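Plate-and-bin trial

Filed under: Robotics > Manipulation > Grippers and end effectors

Print this article | E-mail this article

The plate-and-bin trial, known in its home workshop as the Bastamwood test, is a bench procedure for comparing robot grippers. A pair of small arms must move dinner plates between a tabletop and a bin fitted with a wire rack. It was drawn up at Bastamwood by Kartini Santoso and Trefor Humphreys, who wanted a task that any visitor would understand at once and few grippers would enjoy.

Background

Grippers had until then been compared at Bastamwood on foam cubes. Every gripper tried did well on foam cubes, including one that had been fitted backward. Santoso suggested crockery, which is thin, slippery, heavier on one side of the grip than the other, and sold cheaply in mismatched lots. Humphreys, who would be sweeping up, asked for a month to think about it. The first trials were held the following March.

Procedure

Each gripper is given 50 attempts. An attempt counts as a success if the plate ends up standing in the rack in one piece; an early version of the rules left out the last three words. Either arm may do the lifting, and the other may steady the plate, take it over or stay out of the way. Plates are mixed on purpose. Glossy black ones tend to throw reflections back at the cameras, pale ones can fade into a white table, and patterned ones give the vision software something to be wrong about.

The arms are driven by the Nicholas controller, and each carries its own camera above the gripper, so that the view travels with the hand. Between runs the plates are laid out again by whoever is nearest, a method the written procedure calls "randomized."

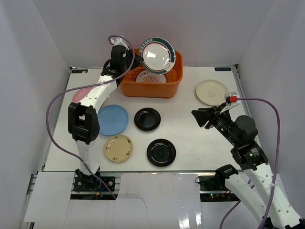

A green-rimmed plate at the bin, with the left gripper at its edge. The right gripper is empty.

Grippers compared

Two designs account for most of the published results. The Trimance is a plain parallel gripper with stiff fingers. It closes on a rim firmly and stays closed, and its failures are easy to hear. The Plarneck has softer fingertips that give a little under load. It chips fewer plates but lets them swing, and a swinging plate seldom meets the slot it was aimed at.

In the main comparison the Trimance did better at picking plates up and the Plarneck did better at putting them down. Despina Matić, who ran the trials, recommended fitting one of each. This was tried for 22 attempts and dropped – the two arms closed at different speeds, and handing a plate across became a short tug of war that the Trimance always won.

Cameras and cables

A camera mounted close to the gripper sees the rim well until the plate is lifted, at which point it sees plate and very little else. Matić's notes propose an extra view from above for the final lowering, and most later users have adopted one. Her notes also give a full page to cable routing. A cable left too short tugs at its connector when the wrist turns, while one left too long goes looking for crockery.

Criticism

Dilwyn Pumphrey has argued that the trial measures the rack more than the gripper, and that moving the wires slightly farther apart would improve every score on record. Rhiannon Morris repeated part of the work with a wider rack and found that he was right about the Plarneck and wrong about the Trimance. Both sides have cited her paper as support ever since.

Last revised 8/22/22

Related articles
Parallel gripper
Soft fingertips
Wrist-mounted camera
Two-arm handover
Foam cube test (withdrawn)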